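大理石の天板とつき合う:毎日の拭き方から、輪じみの抜き方、やすりに手を出す前に考えること

暮らしの手入れ > 台所 > 石
文:ジェマ・ロックウッド(Gemma Lockwood)
最終更新:2025年5月9日

台所の天板に白い大理石を選ぶ人は、たいてい一度は止められています。石屋に止められ、工務店に止められ、先に張った知人に止められ、それでも張る。わたしも張りました。ですからこのページでは「そもそも大理石はおすすめしません」という話はしません。もう張ってあるのですから、いまさら聞いても天板は御影石になりません。

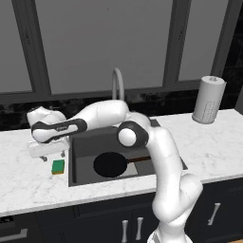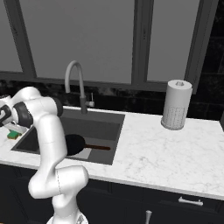 白い大理石の天板とシンクまわり(2点とも)

このページで扱うのは、本物の大理石、つまり炭酸カルシウムを主成分とする天然石の天板です。樹脂でできた「人造大理石」や、石英を樹脂で固めたクオーツ系の天板は、名前や見た目が近くても中身が別物で、手入れも違います。どちらかわからない方は、次の項からどうぞ。わかっている方は飛ばしてください。

まず、うちのは本物か

引っ越した先の天板の素性というのは、案外だれも教えてくれません。賃貸の募集図面には「大理石調」とあり、管理会社に聞けば「大理石だと思います」と返ってきて、この「思います」の頼りなさに数年つきあうことになります。

いちばん確かなのは、施工時の書類を探すことです。マンションなら竣工図書の仕上表、戸建てなら見積書の明細に材料名が出ています。わたしのところはコンドサイド(Condosside)という集合住宅で、仕上表の該当欄にはコーヒーの染みがあり、肝心の品名が読めませんでした。石より先に紙のほうを手入れすべきだったと思います。

書類がなければ、目と手で見当をつけます。天然石は、同じ模様が二度出てきません。天板の端から端まで眺めて、見覚えのある筋に再会したら、印刷か成形品を疑ってください。触ってひんやりするのは天然石の特徴ですが、クオーツ系もそれなりに冷たいので、決め手には弱いです。

酸を垂らして泡が出るかどうか見る、という方法があちこちに書いてあります。出ます。そして泡が出た場所は、つやが消えます。本物だとわかった瞬間に傷物にするわけで、どうしてもやるなら、シンクの裏側に回り込んだ切り口など、一生見ない場所に綿棒でほんの少し、すぐ水で拭き取る。わたしはこの確認を天板のまん中でやった人を知っています。本物でした。

大理石が嫌うもの

困りごとは、大きく二系統に分かれます。「しみ」と「つや消え」です。この二つを取り違えると、直すつもりで悪化させるので、ここだけは面倒でも読んでください。

しみは、色のついたものが石の中にしみ込んだ状態です。コーヒー、赤ワイン、油、醤油、濡れた茶葉。たいてい周囲より色が濃く見えます。

つや消えは、酸で表面が溶けた状態です。レモン、酢、トマト、ヨーグルト、炭酸飲料。白い石では、周囲より白っぽい、くもった跡になります。斜めから光を当てると、そこだけ反射が鈍いのでわかります。コップの底の形をした「輪じみ」と呼ばれるものの多くは、実際にはしみではなく、こちらです。いくら洗っても落ちません。汚れがついたのではなく、石が減ったからです。

見分け方は簡単で、指で触って、ざらつきがあればつや消え、つるりとしていて色だけ違えばしみ、とまずは考えます。両方いっぺんに起きることもあります。赤ワインは酸と色素を同時に届けてくれる、手回しのよい飲みものです。

毎日の拭き方

用意するもの
・やわらかい布を二枚(マイクロファイバーか、使い古した綿)
・台所用の中性洗剤
・水 400ml
・スプレー容器、あるいはボウル

手順

1 パンくずや塩、砂糖の粒をまず払います。粒を巻き込んだまま拭くと、布がそのまま研磨布になります。

2 水 400ml に中性洗剤を 7 滴入れて、ゆるく混ぜます。泡立てなくてかまいません。8滴になったからといって石は怒りませんが、多く入れるほどすすぎが長くなります。

3 一枚目の布を湿らせ、固く絞って拭きます。奥から手前へ。

4 布を水ですすぎ、洗剤分をもう一度拭き取ります。

5 乾いた二枚目で、水気が残らないように仕上げます。

この五番目をやるかどうかで、半年後の見た目がだいぶ違います。水道水が乾くと、ミネラルが白く残ります。一日分は見えません。見えるようになったころには、家族のあいだで「前からこうだった」という合意ができています。

スポンジを使う場合は、やわらかい面だけにしてください。裏に硬い不織布がついているものは、つや仕上げの石には向きません。それから、濡れたスポンジを天板にじかに置きっぱなしにしないこと。置き場所は水の切れる台の上か、シンクの中が無難です。

水切りかごやトレイも、週に一度は持ち上げて下を拭きます。脚のまわりは水が逃げにくく、脚の数だけ輪が残ります。金属の脚で、塗装がはげているものは特に見張ってください。さびの跡は大理石のしみの中でも格段に抜けにくく、あとの項で一応触れますが、だいたい「あきらめて業者へ」という結論になります。

使わないもの

・酢、クエン酸、レモン汁
・水あか用の酸性洗剤
・塩素系漂白剤
・クレンザー、メラミンスポンジ
・「天然成分だから安心」と書かれた、柑橘の香りのもの

最後のひとつについて。石を溶かすのも天然成分です。成分表示の液性の欄に「酸性」「弱酸性」とあれば、どんなにやさしい葉っぱの絵が描いてあっても戻してください。

酸性のものと塩素系のものは、石の都合とは関係なく、一緒に使うと有毒なガスが出ます。シンクを漂白中に天板を酢で拭く、というような取り合わせは、石にも人にも悪いのでやめましょう。

シンクの縁と目地

天板の下からシンクを取りつけてある形(アンダーマウント)は、上の汚れをそのままシンクへ落とせるのが売りです。そのとおりですが、縁の石の切り口が、毎日水をかぶる係になります。

切り口と、シンクとの継ぎ目のシリコンは、固く絞った布を指に巻いてなぞります。古い歯ブラシでもよいのですが、毛先の開いたものは避けて、力を入れずに。黒い点々が出てきたら、まず中性洗剤。それで落ちないかびは、シリコンの奥に根を張っているので、表面をこすっても戻ってきます。打ち替えを考える時期です。

蛇口の根元も、同じ理由でたまります。輪になった白い固まりをクエン酸で溶かしたくなりますが、溶けるのは固まりだけではありません。プラスチックのカード(期限切れのポイントカードがようやく役に立ちます)を寝かせて当て、少しずつ浮かせます。一度で全部取ろうとせず、湿らせた布をしばらくのせてから、また削る。これを何日かに分けてやります。

金属のヘラを使う方法もありますが、わたしは一度滑らせて以来、引き出しにしまったままです。跡はいまもあります。来客には模様だと言っています。

しみの抜き方:湿布

石の中に入ったものは、拭いても出てきません。吸い出します。粉に薬剤を混ぜて泥状にし、貼りつけて、乾いていくときに汚れを引っぱり上げてもらう。パックと呼ぶ人もいますが、石のほうが顔より気長です。

コーヒー、紅茶、ワインなど、植物由来の色のとき

用意するもの
・重曹
・オキシドール(薬局で売っている消毒用の、3パーセント程度のもの)
・食品用ラップ
・養生テープ
・プラスチックのヘラ
・ゴム手袋

手順

1 しみのまわりを中性洗剤で拭き、水で拭き上げて乾かします。

2 目立たない場所で先に試します。オキシドールには漂白の働きがあるので、色の濃い石では色が抜けることがあります。白い石でも一応。

3 重曹にオキシドールを少しずつ足し、ピーナツバターくらいの固さに練ります。流れるようなら粉を足します。

4 しみより一回り広く、指の厚みの半分ほどに盛ります。

5 ラップをかぶせ、四辺をテープで留めます。ラップに爪楊枝で数か所、穴をあけておきます。

6 一晩から丸一日おきます。

7 ラップをはがし、そのまま完全に乾かします。ここを急がないこと。濡れているあいだは、汚れはまだ移動の途中です。

8 乾いた粉をヘラでそっとすくい、水拭き、から拭き。

一回で薄くなれば上出来、消えたら運がよかった。薄くなったのなら、繰り返す値打ちがあります。三回やって変化がないなら、薬剤の種類が違うか、しみではなくてつや消えだったかのどちらかです。前の項へ戻ってください。わたしは戻りました。

練ったものは、余っても密閉容器に入れないでください。ガスが出て、ふたが飛びます。

油のとき

オリーブオイルの瓶の底、バターの包み紙、揚げ物の翌朝。油じみは、濡れているように見えるのに拭いても乾かない、という顔をしています。

新しいものなら、片栗粉か重曹を厚くふりかけて一晩おき、払うだけでかなり吸います。古いものは、重曹を中性洗剤と少しの水で練り、上と同じように湿布します。アセトンを使う方法もあり、効きはするのですが、引火しやすく、樹脂の補修部分を溶かすことがあります。換気の悪い台所で、しかもコンロの横でやることではないので、ここでは手順を書きません。

さびのとき

鉄の缶、鋳鉄の鍋、はげた金属の脚。専用の中性のさび取り剤が石材用に出ています。一般のさび取り剤は酸性のものが多く、さびと一緒につやも取れます。深いものは業者に見せましょう。玄関先で「自分で何かやりましたか」と聞かれたら、正直に答えたほうが早く済みます。向こうは見ればわかります。

つや消えを直す

ごく浅いものなら、大理石用の研磨パウダー(艶出し粉)で戻せます。わたしが使っているのはペルター(Pelter)の粉で、缶がやたらに開けにくいほかは不満がありません。

手順

1 くもったところと周囲を洗い、よく乾かします。

2 まわりの壁や金具を養生します。粉は思ったより飛びます。

3 くもりの上に粉を少量のせ、水を数滴たらします。

4 湿らせたフェルトか厚手の綿布で、円を描くようにこすります。力は、机の落書きを消すときくらい。

5 途中で乾いてきたら水を足します。

6 一度拭き取り、斜めから光を当てて見ます。スマートフォンのライトで十分です。

7 足りなければ繰り返し、よければ水拭きを二度、から拭きで終わり。

やりすぎると、今度はそこだけ周囲よりつやが出ます。するとまわりが曇って見え、まわりも磨き、そのまたまわりが気になる。うちの天板は幅が127センチあるのですが、コップの輪ひとつから始めて、夕方には端に着いていました。腕が上がらなくなるという副作用は缶に書いてありません。

つや消し(水磨き、ホーンド)仕上げの天板には、艶出し粉は使わないでください。光る丸がひとつ、立派にできます。

耐水ペーパーについて

爪が引っかかるほどの深さになると、粉では届きません。ネットには耐水ペーパーで粗いほうから順に、という動画がたくさんあります。理屈は正しいです。ただ、石屋が平らに削れるのは平らに削る道具と年季があるからで、手で部分的に削ると、くぼみができます。くぼみは光でばれます。

補修の見積もりを取るのが嫌で自分でやり、結局もっと大きい見積もりを取る、という流れは石の世界で長い伝統があります。

撥水剤(シーラー)を塗る

シーラーについては誤解が多いので先に言っておくと、これは膜ではありません。石のすき間に入って、しみ込みを遅くするものです。遅くするだけなので、こぼしたワインを一晩おけば、ちゃんとしみます。それから酸によるつや消えはまったく防ぎません。「塗ったからレモンを切っても平気」と言う人がいたら、その人の家の天板を斜めから見せてもらってください。

塗りどきを調べる

天板の使用頻度の高いところに、水を小さじ一杯たらします。十五分待って、拭き取ります。石の色が濃くなっていなければ、まだ効いています。濃くなっていたら塗りどきです。シンクの手前と、コンロの横と、あまり使わない隅の三か所で試すと、減り方の違いがわかります。

年に一度でよい家もあれば、もっと間があく家もあります。わたしは毎年12月に調べることにしています。大掃除のふりができるからです。

塗り方

1 天板の上を片づけ、中性洗剤で洗い、水拭きします。

2 一日おいて、中まで乾かします。表面が乾いて見えても、もう少し待ちます。

3 換気をします。窓を開け、換気扇も回します。

4 端のほうで試し塗り。色が変わらないか見ます。

5 きれいな布にしみ込ませ、薄く均一にのばします。一度に広げず、腕の届く範囲ごとに。

6 製品の説明にある時間だけおきます。

7 残った液を、乾いた布で完全に拭き取ります。

8 説明書の指定する時間、濡らさない、物を置かない。

失敗のほとんどは7番です。余った液を「せっかくだから」と残すと、そのまま乾いて、べたつくくもりになります。石が吸わなかった分は要らない分です。もしそうなったら、同じシーラーを少量つけて湿らせ、すぐに拭き上げると取れることがあります。

食品を扱う場所なので、製品は台所の天板に使えると明記されたものを選んでください。わたしはガーサイド(Garside)の水性のものを使っています。水性だから匂わないと店で言われましたが、匂います。油性のものに比べれば、という意味だったようです。

布は使い捨てにして、油性のものを拭いた布は水にひたしてから捨てます。丸めて放っておくと熱を持つことがあります。

熱と重さのこと

大理石は熱に強い、と言われますし、石そのものは多少のことでは焦げません。問題は急な温度差で、熱い鍋をどんと置くと、もとからある細い筋に沿ってひびが入ることがあります。シーラーも傷みます。鍋敷きを敷いてください。

それから、シンクの切り欠きの前後、石が細くなっているところに体重をかけないこと。上の棚の電球を替えるのに天板に乗る人がいますが、あそこがいちばん割れやすい場所です。脚立を出しましょう。

よくある行き違い

セーンダス(Cendus)の掲示板に前の版を載せたとき、コメントが68件つきました。そのうち石の話をしていたのはかぎられた数で、残りはおおむね包丁の話でした。石の話のほうから、答えておいたほうがよさそうなものを拾います。

サディア・アワンさんから。「毎日から拭きまではできません。拭かない日があるとだめですか」
だめではありません。わたしも拭かない日があります。シンクの手前と蛇口まわりだけ、というのでもかなり違います。

クリサント・ソリアノさんから。「ウェットティッシュで拭くのは」
商品によります。弱酸性のものや、アルコールの入ったものがあります。一度で石が傷むというより、毎朝同じ場所を同じ手つきで拭くうちに、そこだけ曇ってくるのが困ります。水で絞った布にかなうものはあまりありません。

バルタサル・ガリンドさんから。「輪じみが増えすぎて、もう全体が模様に見えてきました」
それは古色といって、イタリアの古い菓子店の台などがそうなっています。直す気があるなら、業者に全体をつや消し仕上げにしてもらうという手があります。酸で曇る点は同じでも、曇りが目立たなくなります。最初からそうしておけばよかった、という感想はたいていの人が持ちます。

ライオネル・セジウィックさんから。「ワックスはどうですか」
車用や床用のものは使わないでください。黄ばみます。石材用のワックスもありますが、台所では落ちるのが早く、むらになってから落とすのに、塗った時間の何倍もかかります。

業者を呼ぶ目安

・爪が引っかかる傷、欠け
・三回湿布しても変わらないしみ
・さび
・ひび。動いている(前より伸びた)ものは特に早めに
・天板の継ぎ目に段差が出てきた
・自分で磨いたところが、光の下でくぼんで見える

呼ぶ前に、天板の仕上げ(つや有りか、つや消しか)と、張った時期、これまでに塗ったものの名前を書き出しておくと話が早いです。名前がわからなければ、空き容器を取っておいて見せてください。撥水剤の種類によっては、はがしてからでないと磨けません。

出張費が別になっていることが多いので、電話のときに確認を。浴室や玄関にも石があるなら、一緒に見てもらうと一回分で済みます。

更新履歴
・湿布の手順に、容器のふたについての注意を足しました。
・シーラーの拭き取りについて書き直しました。
・「レモンはまな板の上で切りましょう」の一行を、当たり前すぎるという指摘により削除しましたが、その後うちの天板に新しい跡ができたため戻します。レモンはまな板の上で切りましょう。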